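Bench notes, March, p.m.

Third go with the Dumow two-arm kit, on trial from Navmont. Trousers again, the yellow pair! Irja Hakala wanted to see how it copes with a heavier twill. 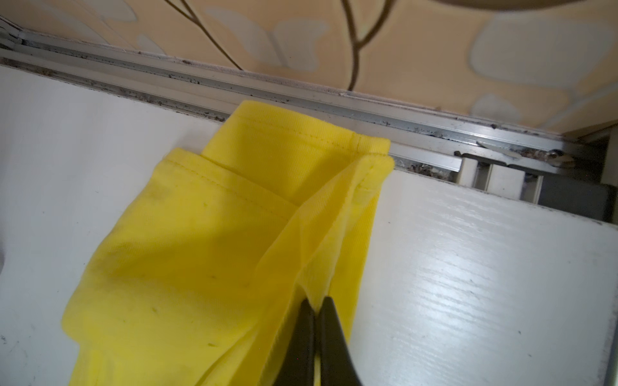
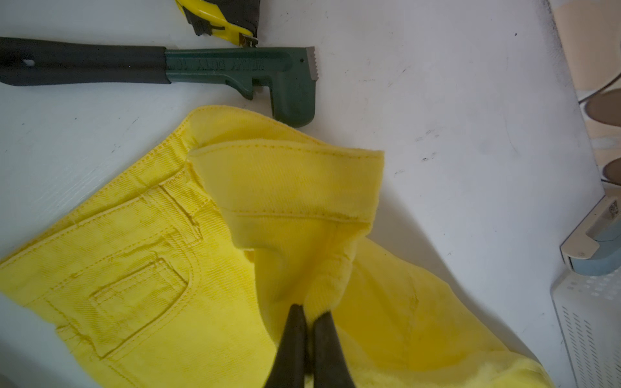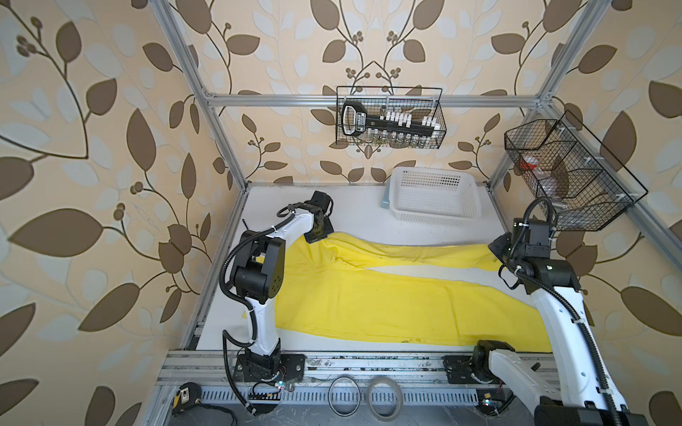

Page 30

I like the fingers, nice and narrow, they get hold of one fold without a fight. Less keen on the price of spares (411 for a set, and Rantala won't haggle). The rail wants a proper brush down before we try anything else on it. Ritva Kinnunen has the manual, ask her about grip force, I've left it at 50 for now.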